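So, Umzug ist durch. Mein kleiner Blog liegt seit gestern Nacht nicht mehr bei Plivura, sondern bei Skakomari. Kurzer Thread, weil mich drei Leute gefragt haben, wie schlimm es war 🧵

1/ Warum überhaupt? Plivura hat im Dezember die Preise angezogen und gleichzeitig das Backup aus dem kleinen Paket genommen. Hab ich natürlich erst gemerkt, als ich eins gebraucht hätte. Danke für nichts.

2/ Die Dateien waren der leichte Teil. 1.897 Bilder aus neun Jahren, per SFTP rüber, nebenbei Nudeln gekocht, fertig. (Ja, ich hätte vorher ausmisten können. Nein, hab ich nicht.)

3/ Die Datenbank dann weniger lustig. Alle Umlaute kaputt, überall "für" statt "für". Carola Pfeiffer hat mir per Sprachnachricht erklärt, dass ich beim Import den falschen Zeichensatz hatte -- vier Minuten Nachricht, eine Zeile Änderung. Carola, du kriegst Kuchen!

4/ DNS: Bitte stellt die TTL VORHER runter. Ich hab's vergessen und saß dann da und hab alle paar Minuten neu geladen wie ein Teenager vor dem Ticketverkauf. Auf dem Handy neue Seite, am Laptop alte Seite.

5/ Mail hab ich bewusst getrennt gelassen, die bleibt bei Prinolis. Würde ich jedem raten: Wenn der Webspace zickt, kommen wenigstens die Rechnungen noch an 😅

6/ Der Blog selbst ist auf dem neuen Server jedenfalls wieder online. 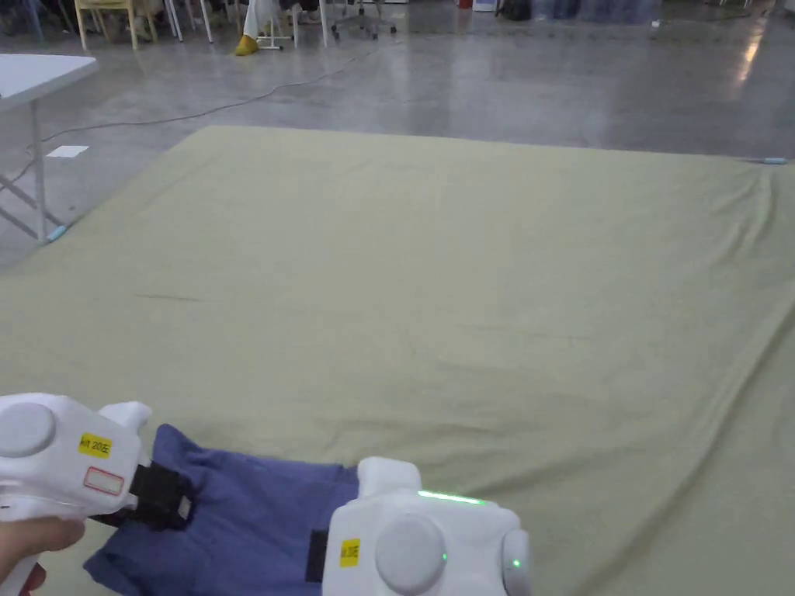
Blaues Teil auf grünem Tuch, Griff links, Griff rechts.

7/ Was noch fehlt: Weiterleitungen für 31 uralte Links und das Kontaktformular, das schickt gerade alles ins Nirgendwo. Wer mir seit gestern geschrieben hat -- bitte nochmal per Mail.

8/ Altes Paket kündige ich erst nächsten Monat. Falls jemand weiß, ob Plivura beim Domaintransfer trödelt, gern drunterschreiben!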